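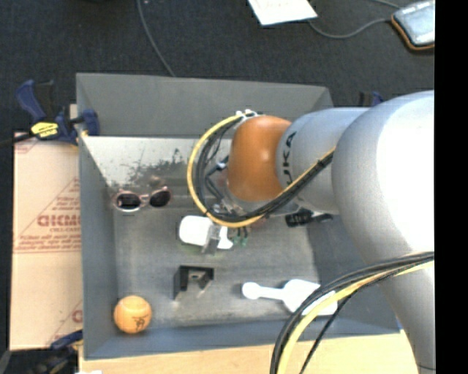

PRESS RELEASE
5 June 2023

Halliday asks Britain what is in the third drawer down

Storage firm Halliday has published its first Kitchen Drawer Survey, and the results will comfort anyone who has ever looked for a tin opener and found a bicycle key.

The survey put 17 questions to 3,672 households. Of these, 3,347 admitted to keeping one drawer with no stated purpose. The rest said they had no such drawer, and Halliday has chosen to believe them.

Dead batteries came top of the list of contents, followed by takeaway menus, several of them for restaurants that have closed. Birthday candles did well, as did keys to doors that respondents no longer own. One household in Prandberg reported 56 bread bag ties and asked whether there was a prize. There was not, but there is now a certificate.

"We went in hoping to learn how people organise their kitchens," said a spokesperson for Halliday. "They don't, much. They have a system for the cutlery and after that it's every spatula for itself."

Asked when they last emptied the drawer, most people gave the year they moved in. A smaller group said they had emptied it recently – into another drawer.

The findings arrive in good time for Steto, Halliday's new range of drawer dividers, which goes on sale in August. Steto comes in three widths and can be cut to fit with ordinary scissors, assuming you can find them. A matching tray for string will follow if anyone asks for it.

The full results are free to read at the Halliday showroom in Grostitach, where visitors may also bring in a drawer for advice. Please remove any loose drawing pins first.

ENDS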